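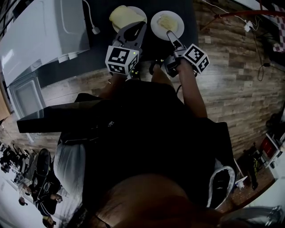 How to season a new carbon steel pan (and rescue an old one)

I put this off for ages. My Hikwood pan sat in its cardboard sleeve at the back of the cupboard from January until winter was well and truly over, because everything I'd read made seasoning sound like a chemistry exam. It's an easy arvo job, mostly waiting, and you can do it in an ordinary oven with ordinary oil.

These steps are for bare carbon steel. Cast iron works much the same way, only heavier. If your pan has a non-stick coating or enamel on it, leave it alone, it doesn't want any of this.

What you'll need

Your pan
Dish soap and a scrubbing brush
A neutral oil with a high smoke point (I use plain canola, grapeseed is good too)
A few old cotton rags or a roll of decent paper towel
Oven mitts you trust
Foil for the bottom of the oven

Check the handle before you start. If it's timber or has a silicone sleeve on it, the oven method is out and you'll need to do it on the stovetop. My Kurar wok has a timber handle, so it gets the stovetop treatment, and there's a bit on that further down.

Step 1: Get the factory coating off

New pans come with wax or oil on them so they don't rust in the warehouse. It has to go. Run the tap as hot as you can stand, squirt in more dish soap than seems reasonable, and scrub inside, outside, and round the rivets. My Hikwood had a thick waxy layer that laughed at the first wash, so I poured a kettle of boiling water over it in the sink and went again. The surface should go from slippery to a bit grabby under your fingers.

Step 2: Dry it on the heat

Tea towel first, then onto a low burner for a few minutes until every bit of moisture has gone. Don't wander off to hang out the washing like I did. Bare steel can rust in the time it takes to find the peg basket! (If you do get a few orange freckles, scrub them off and dry it again, no harm done.)

Step 3: Oil it, then wipe nearly all of it off

This is the step that makes or breaks it. Put a small blob of oil in the warm pan and rub it over everything - inside, outside, handle, the lot. Then take a clean rag and wipe it off as though you'd put it on by mistake. Then do it once more with another clean rag. It'll look as if there's nothing left on there, and that's what you want. Too much oil gives you sticky brown puddles that never set, and I've scraped enough of those off to have feelings about it.

Step 4: Bake

Warm the oven to 80 degrees and put the pan in for ten minutes, then pull it out and give it one more wipe. The gentle heat loosens any oil that was hiding and it beads up where you can see it.

Now line the bottom of the oven with foil (unless your manual says not to, mine's fine with it), turn the pan upside down on the middle rack, and take it up to as close to 300 as your oven will go. Mine is an elderly Edix that gives up well short of that and the pans come out fine anyway. Bake for an hour, then switch off and let everything cool down with the door shut.

It will smoke a bit. Rangehood on, windows open, and if you've got a bird in the house, move it well away from the kitchen first.

Step 5: Do it again

Repeat steps 3 and 4 until you've done 4 coats. You can get away with 2 if you're impatient and plan on frying a lot of bacon. The colour goes from silver to straw to a patchy bronze and eventually something close to black. Patchy is normal.

Stovetop version

Same cleaning, same thin oil. Put the pan over medium-high heat and move it around so each part gets its turn over the flame, wiping with an oiled rag held in tongs. Once it stops smoking, let it cool a little and go again. It's hotter work and the sides come out paler than the base, but they catch up with cooking.

Rescuing a rusty one

I picked up a Martinelli crepe pan at a garage sale with rust all over it. Steel wool, a bit of dish soap, elbow grease, then straight into step 2. For stubborn spots, use half white vinegar and half water for twenty minutes, no longer, and rinse it well.

Looking after it

Wash it soon after cooking, dry it on the burner, wipe on the tiniest bit of oil. A little dish soap is fine. Go easy on tomatoes and lemon for the first few weeks, and keep it out of the dishwasher.

Last updated 7 September 2024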